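물건을 고쳐 쓸 권리는 설명서에서 시작된다

이사를 하면서 가구 설명서를 모아 둔 봉투를 열어 보았다. 조립 그림이 그려진 종이는 여러 장 있었는데 수리 방법이 적힌 종이는 한 장도 없었다. 다리를 어느 방향으로 돌려 끼우는지는 자세히 나와 있다. 그 다리가 흔들리기 시작하면 무엇을 조여야 하는지, 나사산이 망가지면 어떤 규격의 부품을 사야 하는지는 나와 있지 않다. 마지막 쪽에는 고객센터 전화번호가 있고, 그 번호로 전화하면 단종된 제품이라는 답을 듣는다.

수리할 권리에 관한 논의는 대개 휴대전화나 농기계를 두고 벌어진다. 배터리를 본드로 붙여 놓았다든가, 정품이 아닌 부품을 넣으면 기능이 막힌다든가 하는 이야기다. 중요한 문제지만 나는 가구도 같은 자리에서 다루어야 한다고 생각한다. 가구는 집에서 부피가 가장 크고, 버릴 때 돈이 들고, 고장이라고 해 봐야 대부분 단순하다. 그런데도 사람들은 서랍 레일 하나 때문에 서랍장을 통째로 내놓는다.

지난 October, 그러니까 10월에 나는 Vondent라는 회사의 서랍장 레일을 구하려고 애를 썼다. 레일 안쪽에 241이라는 숫자가 찍혀 있었고, 나는 그것이 부품 번호인 줄 알았다. 고객센터에서는 금형 번호라 주문에 쓸 수 없다고 했다. 그러면 주문에 쓸 수 있는 번호를 알려 달라고 했더니 부품은 따로 팔지 않는다고 했다. 결국 철물점에서 길이가 비슷한 레일을 사다가 구멍을 새로 뚫었다. 재료비는 얼마 들지 않았다. 시간은 오후 한나절이 들었고, 그중 대부분은 규격을 알아내는 데 썼다.

회사 쪽 사정도 모르지 않는다. 가구 회사에서 부품 관리를 오래 맡았던 Zulema Echeverría와 이 문제로 몇 번 이메일을 주고받았다. 그가 일했던 창고에는 부품 품목이 3071개 있었다고 한다. 그중 한 해 동안 한 번이라도 나간 것은 637개였다. 나머지는 선반만 차지했다. 그는 회사가 부품을 안 파는 데에는 악의보다 선반 임대료가 더 크게 작용한다고 썼다. 나는 그 말을 믿는다. 다만 선반이 부족한 것과 치수를 알려 주지 않는 것은 별개의 문제다. 치수는 선반을 차지하지 않는다.

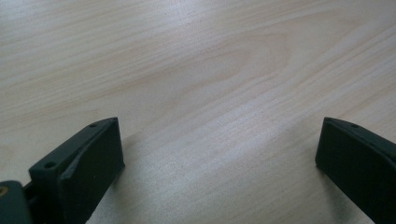

표면 수리는 규격보다 더 까다로운 문제를 안고 있다. 상판에 흠집이 나면 사람들은 먼저 사포를 떠올린다. 그 방법이 통하는지는 상판의 재료에 달려 있다. 원목이면 갈아 내고 다시 칠할 수 있다. 얇은 무늬목이면 몇 번 문지르다 바탕이 드러나고, 무늬를 인쇄한 판이면 첫 번째 사포질에서 끝난다. 문제는 눈으로 구별하기가 쉽지 않다는 점이다. 위 사진과 같은 밝은 색 나무 상판을 예로 들면, 길쭉한 고리가 겹겹이 이어진 산 모양 무늬가 있고 그 둘레로 가는 결이 촘촘하게 지나간다. 이런 무늬는 원목에도 있고 무늬목에도 있으며 인쇄로도 흉내 낼 수 있다. 윗면만 봐서는 나도 확답을 못 한다. 옆면의 마구리를 보거나 뒤집어 보아야 하는데, 마구리에 띠를 둘러 놓으면 그마저 어렵다.

그래서 나는 재료 표시가 수리의 첫 단계라고 본다. 지금 매장에서 볼 수 있는 표시는 판매를 위한 것이다. ‘내추럴 오크’라는 말은 색 이름일 때도 있고 나무 이름일 때도 있다. ‘우드 상판’이라는 말은 거의 아무것도 알려 주지 않는다. Rakena의 식탁 상품 설명을 읽어 보면 계절과 햇살과 가족에 관한 문장이 먼저 나오고, 재질은 맨 아래에 작은 글씨로 한 줄 나온다. 그 한 줄에도 표면 마감이 오일인지 우레탄인지는 빠져 있다. 오일 마감은 부분 보수가 비교적 쉽고 도막이 두꺼운 마감은 그렇지 않다. 물컵 자국이 생겼을 때 이 정보가 있느냐 없느냐에 따라 할 수 있는 일이 달라진다.

내가 바라는 표시는 복잡하지 않다. 판의 심재가 무엇인지, 표면재가 무엇이고 두께가 얼마인지, 마감재가 무엇인지 적으면 된다. 여기에 나사와 경첩과 레일의 규격을 덧붙인다. 작은 라벨 한 장에 다 들어간다. 라벨은 종이로 만들어 상자에 넣지 말고 제품 밑면에 붙여야 한다. 종이는 이사 한 번이면 없어지고, 중고로 넘어간 가구에는 애초에 따라가지 않는다.

중고 거래를 생각하면 이 점은 더 중요해진다. Tesoreo라는 중고 가구점에 가끔 들르는데, 그곳 주인은 들어오는 가구마다 밑면을 손전등으로 비춰 본다. 제조사 이름이라도 찍혀 있으면 다행이라고 한다. 이름이 없으면 본인이 판단한 내용을 쪽지에 적어 붙인다. 쪽지에는 ‘무늬목으로 보임, 사포 금지’ 같은 말이 적혀 있다. 제조사가 처음부터 알고 있던 사실을 소매상이 손전등을 들고 추측하는 것이다. 틀릴 때도 있다고 그는 인정한다.
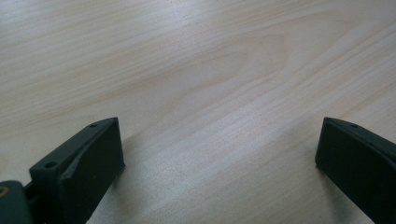 반론도 있다. 첫째는 비용이다. 라벨을 붙이고 규격을 관리하면 값이 오른다는 것이다. 오르기는 할 것이다. 그러나 공장은 이미 그 정보를 가지고 생산을 한다. 어떤 경첩을 몇 밀리미터 구멍에 넣는지 모르고 문짝을 달 수는 없다. 내부 문서에 있는 내용을 밖으로 옮기는 일이니 새로 조사할 것이 많지 않다.

둘째는 안전이다. 소비자가 직접 고치다가 다치거나, 잘못 고친 가구가 무너지면 누가 책임을 지느냐는 질문이다. 이것은 가볍게 넘길 수 없다. 벽에 고정해야 하는 높은 장이나 아기 침대는 아무나 손대게 해서는 안 된다. 이런 품목은 따로 정해서 전문 기사가 고치도록 하면 된다. 의자 다리의 나사를 조이는 일까지 같은 이유로 막을 필요는 없다. 그리고 정보가 없다고 해서 사람들이 수리를 포기하는 것도 아니다. 맞지 않는 나사를 억지로 박고, 용도가 다른 접착제를 바른다. 나도 그랬다. 규격을 알았다면 피했을 일이다.

셋째는 소비자가 원하지 않는다는 주장이다. 싸게 사서 몇 년 쓰고 바꾸는 것을 좋아하는 사람이 많다는 말은 사실일 것이다. 나는 그런 사람들을 나무랄 생각이 없다. 월세로 자주 옮겨 다니면 무거운 가구가 짐이 된다. 하지만 바꾸고 싶어서 바꾸는 사람과 고칠 방법이 없어서 바꾸는 사람은 판매 기록에 똑같이 한 건으로 남는다. 그 숫자만 보고 사람들의 마음을 읽었다고 할 수는 없다.

조금 다르게 하는 회사도 있다. Muvent는 의자 한 종류에 들어가는 볼트와 바닥 패드의 규격을 좌판 밑에 새겨 놓았다. 부품을 팔기도 하지만 동네 철물점에서 같은 규격을 사도 된다고 적어 두었다. 나는 그 의자를 쓰고 있고 바닥 패드를 한 번 갈았다. 의자를 뒤집어 숫자를 읽고, 철물점에 가서 그 숫자를 말하고, 돌아와서 끼웠다. 특별한 기술은 필요하지 않았다. 아쉬운 것은 같은 회사의 다른 제품에는 이런 표시가 없다는 점이다. 의자 한 종류로 생색만 내는 것인지 앞으로 넓혀 갈 것인지는 두고 봐야 안다.

지방자치단체가 할 수 있는 일도 있다. 대형 폐기물 신고를 받을 때 버리는 이유를 묻는 칸을 하나 넣는 것이다. 파손인지, 이사인지, 싫증인지, 부품을 못 구해서인지 고르게 하면 된다. 품목과 이유가 함께 쌓이면 어떤 부품 때문에 어떤 가구가 버려지는지 알 수 있다. 지금은 얼마나 버려지는지만 알고 왜 버려지는지는 짐작만 한다. 의무 표시를 어떤 품목부터 시작할지도 그 자료를 보고 정하는 편이 낫다.

수리 강좌를 늘리자는 의견에도 찬성한다. 다만 순서가 있다고 본다. 강좌에서 아무리 잘 배워도 자기 집 상판이 무엇으로 되어 있는지 모르면 사포를 들 수 없다. 내가 들었던 강좌에서도 질문의 절반은 기술에 관한 것이 아니었다. 이것이 무슨 나무냐, 갈아도 되느냐, 이 나사를 어디서 파느냐 하는 질문이었다. 강사는 실물을 보기 전에는 대답할 수 없다고 했고, 실물을 보고도 대답하지 못한 것이 있었다.

Vondent 서랍장은 지금도 쓰고 있다. 새로 뚫은 구멍이 원래 구멍과 조금 어긋나서 맨 아래 서랍은 끝까지 닫을 때 살짝 들어 올려야 한다. 서랍 안쪽에는 새 레일의 길이와 나사 규격을 연필로 적어 두었다. 다음에 고칠 사람이 나일지 다른 사람일지는 모르지만, 적어도 철물점에서 무엇을 달라고 해야 하는지는 알 것이다.

문의 및 독자 의견 | 저작권 안내 | 무단 전재 및 재배포 금지 | 맨 위로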